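Illumgate Support Center
Ticket 733: Gripper kit stops before object, then reports "no grasp" on light cups
Product: Trasero two-finger gripper kit with wrist camera
Status: Solved
Priority: Normal
Opened: Monday, 9:10

Customer wrote, Monday 9:10

Hello,

We are a small workshop and we have the Trasero kit on trial since the beginning of October. We must decide if we buy it or send it back, so I would be thankful for an answer this week.

The mounting went well and the manual is clear. The gripper opens and closes from the panel without problem. The trouble comes when we run the pick program which was delivered with the kit. The arm goes to the object, stops above it, waits, and then the log says:

PICK: target lost
PICK: retry 1
PICK: target lost
PICK: abort, no grasp

It happens with plastic cups in light colors. With a dark blue box it works each time. I have made the camera calibration two times and both times the panel said that the result is good. The software is the one that was in the package, I did not change it.

What I should check next?

Support wrote, Monday 11:32

Thank you for the good report. Please send us three things:

The log file from the controller, complete, not only the last lines.
The value of "Exposure" on the camera page, and if it is set to Auto or Manual.
What kind of table and background you are using.

Please also tell us if the target is lost at the same height in each attempt. You find the height in the log behind the letter Z.

Customer wrote, Monday 14:05

The log is attached. Exposure is Auto. I did not touch it because the manual recommends to leave it so for the first tests.

The table is very light gray and matte. Behind it we have hung a white cloth, so that the camera does not see the rest of the workshop. We had read in your quick start guide that a quiet background is better.

The height is not the same, but the loss comes always in the last part of the way down. When the arm is high the object is found quickly.

Support wrote, Monday 16:48

We looked at the log. The calibration is fine and you do not need to repeat it. The detection score is good at the start and then falls when the arm comes down. At the end it is under the limit, which is set to 55 in the delivered program. Then the program stops, as it should.

We think there are two causes which come together. The first is Auto exposure. When the gripper goes down, the part of the view filled with the table changes, and the camera corrects the brightness. With a light cup on a light table there remains little contrast. The second is the search area. In the delivered program it covers the whole picture, so folds in a cloth or things at the side can take points away from the target.

Please try these steps in this order:

1. Stop the program and open the gripper fully from the panel.
2. Move the arm by hand mode to the low position where the target is lost.
3. On the camera page set Exposure to Manual. Lower the value until the table looks light gray on the screen and no longer white.
4. Press Save to controller. Only Save is not enough, the value is gone after restart.
5. Run the pick program again with one cup.

Do not lower the limit of 55 for the moment. The error would disappear but the gripper may close in the wrong place.

Customer wrote, Tuesday 8:50

I did the five steps. It is better but it is not good. From 9 attempts, the cup was taken in 6. In the other 3 the message was the same as before.

I noticed also another thing. When the cup stands in the middle, the pick is nearly always correct. When it stands far to the right, the arm begins to go to it and then loses it. Can it be that the camera is mounted a little turned? I have checked the two screws of the camera holder and they are tight.

Also one question about the cable. The manual from Sveinbjörnsson (our dealer) shows it on the outside of the wrist, your manual shows it on the inside. Which one is correct?

Support wrote, Tuesday 10:15

If the calibration result is good, a turned camera is not probable. But we want to see what the camera sees. Please go to the start position of the pick program with the gripper open, place the cup where it fails, and save one picture from the camera page. Please do not clean up the table before, we want the same conditions.

About the cable: the inside is correct for your arm. The outside is for the older holder from 2016. If your cable is outside and does not pull when the wrist turns, you can leave it until the next maintenance.

Customer wrote, Tuesday 11:40

I have saved the picture directly from the camera page, with Manual exposure. The gripper is open as you asked.
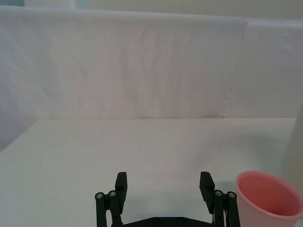
The cable is outside at our side too. I turned the wrist slowly to both ends and it does not pull, so I leave it there for now.

Support wrote, Tuesday 13:27

Thank you, this helps much. The pink cup is partly out of the view at the lower right. The program needs the full cup to calculate the center, and at this position it only gets a part of it. The tall off-white object behind the cup is also cut by the right border. It has nearly the same brightness as the background, so it can disturb the search. The two fingers stand parallel and we see no sign of a turned camera.

Please change the following on the page Pick settings:

Search area: Custom. Draw it so that it ends a little inside the picture on all sides.
Start position: move it to the right until the whole cup is in view, then press Teach.
Partial targets: Off. In the delivered program it is On.

Please take the tall object off the table for the test. You can bring it back later, when all is working.

Customer wrote, Tuesday 15:58

All three are changed. The start position was the main thing, I believe. I did not understand from the manual that it must be taught new when the table is placed differently. I made again 9 attempts with the cup on the right side and all 9 were correct. Afterwards I put the tall one back and made some more, also correct.

For the trial we would like to know one more thing. Your colleague from sales spoke about Lumala, the software package with the extra light functions. Do we need this for light objects, or is it possible to work without?

Support wrote, Tuesday 16:30

You can work without it. Lumala is useful if the daylight in the room changes much, for it corrects the exposure between the picks. If your lamps are always on and the window is covered, Manual exposure does the same job. We can activate it on your controller until the end of your trial, without cost, if you want to compare.

We have also sent a note to our documentation people about the Teach step. It stands now only in the chapter about moving the arm.

Customer wrote, Tuesday 16:44

Please activate it, then we compare. The ticket can be closed from my side. Thank you for the patience.

Ticket closed by support, Tuesday 16:51
Cause: start position not taught after moving table; Auto exposure with low contrast
Related articles: Teaching the start position, Exposure settings for light surfaces, Cable routing on older holders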